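Metevex Household Handling Project
Progress report to the Grirnus Fund: open day and simulation demonstration

1. Period covered

This report covers the work since our July report and the open day held at our Stunbridge site on Saturday, December 4, 2021. Spending is within the approved budget and is reported separately on the usual form.

2. Work completed before the open day

In July we told the Fund that the simulated living room was running but slow, and that the arm stopped too often when furniture came between it and its target. Both problems have been worked on. Scenes now load in under a minute on the demonstration computer, and the motion planner checks the arm's upper links against furniture as well as the gripper.

The object library was extended with older household items, as agreed. Thin and uneven shapes were given priority over plain boxes. The collision shapes for soft furniture are still simplified, and a seat cushion does not give under load in the current version. We plan to correct this in the next period.

3. The open day

The doors were open from ten until three. We had 37 visitors, mostly from the town, with a small group from the Pawłowska day center who had asked in advance to attend. Sessions were limited to 30 minutes so that each group could see a full run and ask questions afterward.

Each session had the same order: a short talk on what the project is for, a run in simulation on the large screen, and then time at the keyboard for anyone who wanted to pick a starting layout. All runs were in simulation. The Fund asked us to keep the physical arm out of public sessions until the safety review is signed, and we did so.
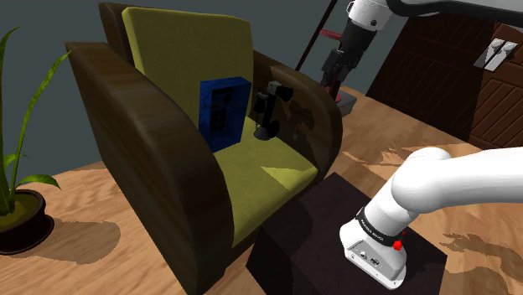 Simulated living room layout used at the open day, with the arm working beside the armchair.

The crowded layout drew the most questions. Several visitors asked why the arm could not simply be placed farther from the chair. We explained that homes are often short of floor space and that the tests are meant to reflect this. One visitor asked whether the system could tell a fragile object from a sturdy one. At present it cannot, and we said so.

Two problems came up during the day. The second session started late after the display cable failed and had to be replaced. In the last session the planner gave no result for a layout chosen by a visitor, and we had to restart the program. The layout was saved and has been added to our test set.

4. Feedback

Comment cards were left at the exit. Most asked for a longer demonstration and less talk at the start. The Pawłowska group asked for larger text on the screen and seats closer to the front. We will make these changes before the next public session.

5. Next period

The safety review of the physical arm is the first item. We also intend to finish the soft furniture model and rerun the saved layouts with it. We request the Fund's agreement to move 2 days of engineering time from outreach to testing. The total would stay the same.

A further open day is proposed once the review is complete. We will send a date for approval.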